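Motex opens remote teaching sessions in a simulated apartment

Motex has started a new series of remote teaching sessions, in which people at home guide a household robot through simple tasks in a simulated apartment. The first session took place on Saturday, with 25 participants connected from Tosden and Lepik.

Each participant controls the robot with a keyboard or with a hand controller and sees the rooms through its camera. The task is given in one sentence, for example to go to the dining table, or to find the plant and stop in front of it. Every movement is recorded together with the view, and the recordings are later used to train the software, which is called Clestotik.

"We ask people to drive as they would walk," said Jeanine Groen, who leads the project. "If they hesitate at a chair, we keep the hesitation. It is also information."

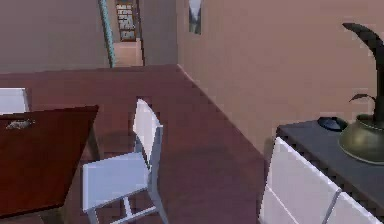
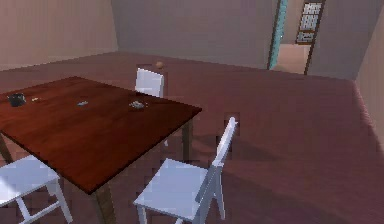
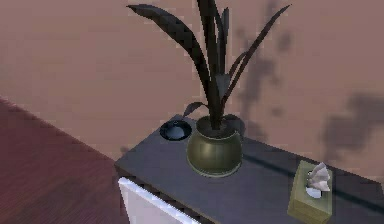
Views from the simulated apartment used in the teaching sessions.

By the end of the day the group had collected 139 complete runs. Together with the tests made by the staff in May, the collection now has 1,036 runs. Osvaldo Sorrentino, responsible for the software, explained that a run is accepted only when the robot comes to a full stop before the participant presses the end key. Runs with a collision are kept in a separate folder.

The most difficult part for new participants was the turning. The robot answers with a small delay, and many people turned too far and had to correct. Taha Abdel Rahman, who took part from Lepik, said he needed three attempts before he could pass between the furniture without touching it — after that he finished all his tasks before lunch.

Motex will repeat the session next month with the same rooms and a slower turning speed. Kagiso Du Plessis will receive the registrations, and places will be given in order of arrival. No experience with robots is required, but a stable internet connection is necessary.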